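Capítulo 4
El huevo y el cuenco: primera tarea de manipulación

Lo que vas a encontrar en este capítulo
Sistemas de coordenadas de la cámara y de la pinza
Cómo se define una tarea de agarrar y colocar
Apertura, aproximación y cierre
Registro de ensayos en el simulador

Llevo unos cuantos cursos dando el taller de robótica en Munthorpe y todos los años pasa lo mismo: llegamos al capítulo 4 y la clase se anima de golpe. ¡Normal! Hasta ahora hemos movido articulaciones en el vacío, hemos dibujado trayectorias en papel milimetrado y nos hemos peleado con las matrices de rotación (si todavía te bailan los signos, vuelve un momento al apartado 3.2, que no muerde). Ahora toca coger algo.

Y ese algo es un huevo. Lo elegí hace tiempo casi por capricho, porque quería un objeto que todo el mundo hubiera tenido en la mano, y resultó ser un profesor estupendo. Un huevo no tiene caras planas por donde sujetarlo, rueda en cuanto lo rozas de lado y además no es simétrico del todo, así que la orientación importa. Con un cubo puedes ser un poco descuidado y salir bien parado. Con un huevo te enteras enseguida de que tu estimación de la posición estaba desviada.

Trabajaremos en Jirunen, el simulador que instalaste en el capítulo 1. La tarea tiene un enunciado cortísimo: coge el huevo de la encimera y déjalo dentro del cuenco blanco. Ya está. Mis alumnos suelen leerlo y decirme que eso lo acaban en una tarde, y yo me callo, que para algo están las prácticas.

Antes de escribir código quiero que pasemos un buen rato mirando lo que ve el robot. La cámara va montada junto a la pinza, de modo que los dos dedos negros asoman siempre por abajo y el resto del mundo se inclina y gira cuando se mueve la muñeca. A mí me costó acostumbrarme – la primera vez creí que tenía mal puesta la cocina entera. Fíjate en el canto de la encimera, que es recto y sin embargo cruza la vista en diagonal. El robot no sabe que eso es «una encimera torcida»; eres tú quien tiene que decirle cómo pasar de los ejes de la cámara a los ejes de la base.

Otra cosa en la que conviene pararse: que el cuenco quede entre los dos dedos en la vista no significa que la pinza esté en el sitio correcto para soltar nada. Falta la profundidad. En un fotograma suelto, un dedo puede parecer pegado a un objeto y estar bastante lejos de él, y de ahí sale la mitad de los choques que veo en clase. El huevo, en el fotograma de abajo, está más arriba, solo sobre el mármol, y entre él y la pinza queda un tramo que habrá que recorrer sin llevarse el cuenco por delante.
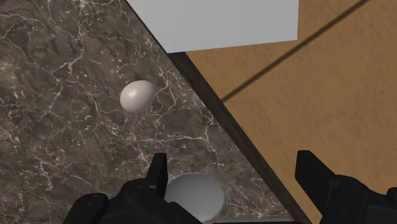 4.1 Antes de empezar: el cuaderno de ensayos

Ya sé que lo del cuaderno suena a castigo, pero dame un minuto. El año en que lo hice obligatorio, un equipo llegó a la entrega de junio con 1.048 ensayos guardados y ni una sola nota sobre qué habían cambiado entre uno y otro. Tenían 52 versiones del programa de agarre y no sabían cuál era la buena (¡la encontraron, menos mal, pero a base de repetirlo casi todo!). Desde entonces pido una línea por ensayo, escrita en el momento.

En cada línea apunta la posición inicial del huevo, la orientación de la muñeca, la apertura de los dedos y el resultado. Si falla, escribe en qué fase: aproximación, cierre, elevación, traslado o suelta. «No funciona» no vale como anotación y te la voy a devolver.

Para la práctica 4.A harás 15 ensayos con el huevo siempre en el mismo punto. En la 4.B lo cambiaremos de sitio y usarás el módulo Dridus, que genera posiciones al azar sobre la encimera a partir de una semilla. Guarda la semilla, por favor – sin ella no podré reproducir tu fallo y no podré ayudarte.

Si trabajas en pareja, repartíos los papeles: una persona lleva el simulador y la otra escribe, y a mitad de sesión cambiáis. Los archivos de partida están en la carpeta cap4, y la solución comentada de la 4.A la tienes en la página 39 del cuadernillo de prácticas. Intenta no abrirla antes del ensayo número cinco.

Empezamos por los ejes de la cámara.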